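Clorwood Recalibrates Quilting Thread Range, Adds Fine Weight for Applique

12/18/20

Clorwood has changed the way it labels its cotton quilting thread and will add a finer weight to the range, the company said in a notice to retailers. The changes apply to all spools wound since September and cover both the general piecing line and the thread sold for hand and machine applique. Prices stay where they are.

The main change is to the number on the end cap. Until now the Clorwood label has carried only a weight, such as 50 or 40, without saying how many plies the thread is made from. Two spools with the same weight number can behave differently under the needle if one has two plies and the other has three. The new label gives both figures, separated by a slash, with the ply count second. A spool marked 50/2 is a 50 weight thread made from two plies twisted together.

The fine thread is new. It is a two-ply cotton intended for turned-edge applique, where the stitch is meant to sink into the fold of the fabric. Clorwood describes it as a 60 weight, one step finer than anything it has sold to quilters before. It will be offered in the same colors as the piecing line, apart from the variegated shades, which remain in the heavier weight only. 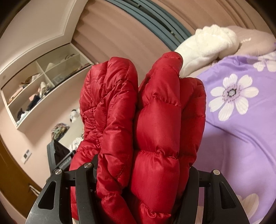 What changes on the spool

The end cap now shows weight, ply, fiber and shade number, in that order. The shade numbers have not been altered, so quilters who match thread from a written list can go on using it. The dye lot moves from the end cap to a paper band around the base. The company advises keeping the band until a project is finished, as the lot will not appear anywhere else on the spool.

The spool itself has been redesigned with a snap base that holds the loose end. The old spool had a notch cut into the rim, and thread feeding off the top could catch in it on a horizontal spool pin. The snap base opens with a thumbnail and closes flush. It fits standard vertical and horizontal pins, although the wider foot may need a larger spool cap than the one used before.

Large cones are not part of the redesign. They keep the existing shape and will receive the new label when current stock of printed caps runs out. The large cone holds 4000 yards and is sold in neutrals only. The fine thread will not be wound on cones at first.

Needle and tension settings

A sheet supplied to shops gives starting points for the new thread. For machine applique the sheet calls for a size 70 needle with a sharp point and a slightly lower top tension than the same machine would use for piecing. For hand work it suggests a fine straw needle and a working length of 15 inches. Longer lengths of the 60 weight tend to fray at the eye after repeated passes through tightly woven cotton, according to the sheet.

For a narrow zigzag or blanket stitch, the company recommends the same thread in the bobbin. Mixing the fine thread on top with a 50 weight below is possible – many quilters already do this with other brands – but the heavier thread can pull through at the corners of small shapes. Where this happens, the sheet says to loosen the top tension further before adjusting the bobbin case.

The fine thread is not recommended for piecing bags, garments or anything else with seams under load. It is also not meant for longarm quilting at high speed. Clorwood directs longarm users to its three-ply 40 weight, which is unchanged except for the label.

Color and washing

The darker reds and blues have been put through an extra rinse at the dye stage. The company says the rinse reduces loose dye but does not remove the need for a test. Its advice is to stitch a few inches onto white cotton, wet the sample, press it between paper towels and check for transfer. The same test should be made on the fabrics, as dye from a patch can be mistaken for dye from the thread.

Cotton thread also shrinks slightly on its first wash. On a flat applique piece the effect is small. On dense satin stitching it can draw the background in, and a light stabilizer behind the work is advised. Steam pressing from the back before the layers are joined will take up part of the shrinkage.

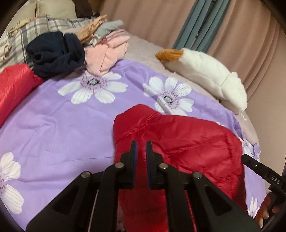 Can old and new spools of the same shade be used in one quilt?

They can, provided the ply count matches. All earlier 50 weight thread from Clorwood was two-ply, so it corresponds to 50/2 on the new label, and the earlier 40 weight corresponds to 40/3. Dye lots should still be compared in daylight, particularly where the stitching will show.

Availability

Shops have been told to sell through their remaining stock in the old spools, and the two kinds will be on the shelf together for a time. Retailers may order the fine thread in boxed sets or as single shades. Boxed sets come with a printed shade card. A card made with wound samples of real thread can be ordered separately and is the better guide for matching, as printed color varies from one batch of cards to the next.

Spools with a snap base that will not close can be exchanged at the shop where they were bought. The paper band must be included with the exchange.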